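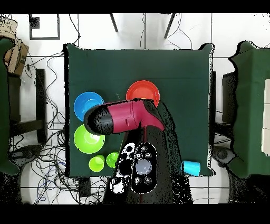
Dark green tablecloth with plastic bowls, square table.

Griston Linen Hire – Frequently Asked Questions

How far ahead should I book?
Two weeks is enough for most orders. For April and May, please allow a month. Orders over 50 cloths need a deposit.

Which size do I need for a square table?
Measure one side and add twice the drop you want. If you are between sizes, take the larger one.

Do the cloths come ironed?
Yes. They are delivered folded, so expect light creases. A steamer on low will take them out.

Do I have to wash them before returning them?
No. Shake off crumbs and put them in the bag they came in. Please don't bag them damp – mildew stains don't come out and we charge for the cloth.

What about candle wax?
Leave it alone. Scraping pulls the threads.

Can I collect my order myself?
Yes, from the Singate depot, Unit 102. The counter closes at 3 p.m. Bring your order number.

Can I keep the cloths an extra day?
Usually. Call Ekaette Aliyu at extension 1381 before your return time. Late returns without a call are billed at the daily rate.

Do you sell used linens?
Sometimes, mostly dark colors. Ask Darnell Alcantara at the depot counter what is in stock.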